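Veerle Segers had the gripper off the arm by 4, and the right-hand finger lay on her bench with its pads facing up. The second rib had hardened. She pressed it with her thumb, then pressed the third, and wrote both down in the Lolham book.

"Van Hecke want it back on tonight," said Bart Van der Linden from the door.

"They can want."

She cut the old pad away, cleaned the seat and let the new one settle under a weight. Vindlow had sent the wrong screws again, so she used four from the Sisell spares tin and made a note of that too. Bart held the lamp. He had run the cell for 14 years and still didn't like seeing it in pieces.

Once the finger was back on she had him jog the arm down over the tray, slowly, and stop.

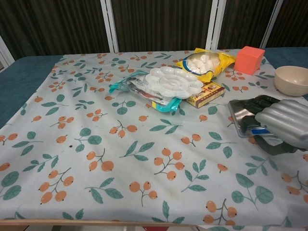

"How do you know the pad's seated right?" Bart asked.

"Close it on a feeler strip at low force and pull. If it drags the same at the tip and at the root, it's seated."

He fetched the strip. It dragged at the tip and slid at the root. Veerle backed the lower screw off a quarter turn and they tried again — better, though she made him do it twice more.

Then she reset the cycle counter, which stood at 544, and told him to check the pads again at 200.

"Who's going to remember that?"

"You are," she said, and handed him the book.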